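# Why Does Wood Have Stripes?

Put your hand flat on a wooden table. Now look closely at the surface between your fingers. Do you see thin lines running along it? Some might be straight like a ruler, and some might wiggle like a stream. Those lines are called the **grain**, and every one of them was made by a living tree!

Trees can't write, but they do keep a kind of diary. You just have to know how to read it.

## A tree grows in layers

A tree grows taller at the tips of its branches, but it grows *fatter* in a different place. Just under the bark there's a very thin layer, thinner than a fingernail, that makes new wood all the way around the trunk. Each year the tree adds a fresh coat, a bit like pulling on one more sweater over all the sweaters you already have on.

In spring, when there's plenty of rain and sunshine, the new wood grows fast and comes out pale. Later in the summer the tree slows down, and the wood it makes then is tighter and darker. Then comes winter, and in cold places the tree takes a long rest. (If you visit one in December, it isn't adding any new wood at all.)

Light wood, dark wood, rest. Light wood, dark wood, rest. If you look at the top of a stump, you see this as circles inside circles. Those are the **growth rings**.

There's an old oak stump in the park at Broltberg with 344 rings. That tree was a tiny sprout before there were trains, cars or light bulbs! Some trees get much older still. A few kinds of pine can live for more than 2,000 years.

## From circles to stripes

Wait a minute. If the inside of a tree is full of circles, why does a table have lines?

It's all about the way you cut it. Think of a jelly roll cake. Slice it the usual way and you see a swirl. But if you cut it the long way, from one end to the other, you see stripes of cake and jelly! The cake didn't change one bit. You just looked at it from another side.

A log works the same way. Saw straight across it and you get rings. Saw along it and you get a board with lines.

And there's more than one way to saw along it:

- **Right through the middle:** the lines come out straight and close together.
- **Nearer to the outside:** the lines bend into tall arches, like a row of pointed hills. Woodworkers call these "cathedrals."

At the Zanley sawmill, a big log might spend less than an hour going from round to flat. The person running the saw looks at the end of each log first, to decide where the best boards are hiding.

## What about knots?

A knot is the dark, round spot you sometimes find in a board. It's the place where a branch used to grow! As the trunk got fatter, it wrapped itself around the bottom of the branch. See how the lines near a knot curve around it? They look like water flowing past a rock.

## So many browns

Wood can be almost white, yellow, orange, red, brown or nearly black. A lot depends on the kind of tree. Maple is usually pale. Walnut is dark, like chocolate. Cherry starts out light and gets redder as the years go by.

Even one tree can have two colors inside. The outer part, called **sapwood**, carries water up to the leaves, and it's often lighter. The middle part, called **heartwood**, has stopped carrying water. It's often darker, and it can be very strong.

People change the color, too. They brush on stain, rub in oil, or paint on clear varnish to protect the wood from spills. Sunshine can change it all by itself. And the light in a room can make one side of a table look darker than the other.
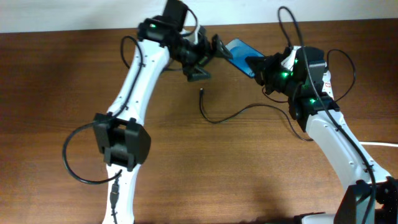

*Fine grain lines on a brown wooden tabletop. Look for the darker brown on the left and the more golden brown through the lower middle.*

## Be a grain detective

Time to explore! You'll need some paper, a crayon with the wrapper peeled off, and something wooden. An old cutting board or a rough plank works best. Ask a grown-up which one you can use.

1. Lay the paper on the wood and hold it still.
2. Rub the *side* of the crayon gently back and forth.
3. Watch the lines appear!

Very smooth, shiny furniture may not leave much of a pattern, so try a fence or a bench if your first rubbing looks plain. Then make one from something else and put them side by side. Are the lines straight or wavy? Did you catch a knot?

## Words to know

**Grain:** the pattern and direction of the lines in wood.

**Growth ring:** the layer of wood a tree adds in one growing season.

**Sapwood:** the outer wood that carries water.

**Heartwood:** the older wood in the middle of the trunk.

**Knot:** the spot where a branch joined the trunk.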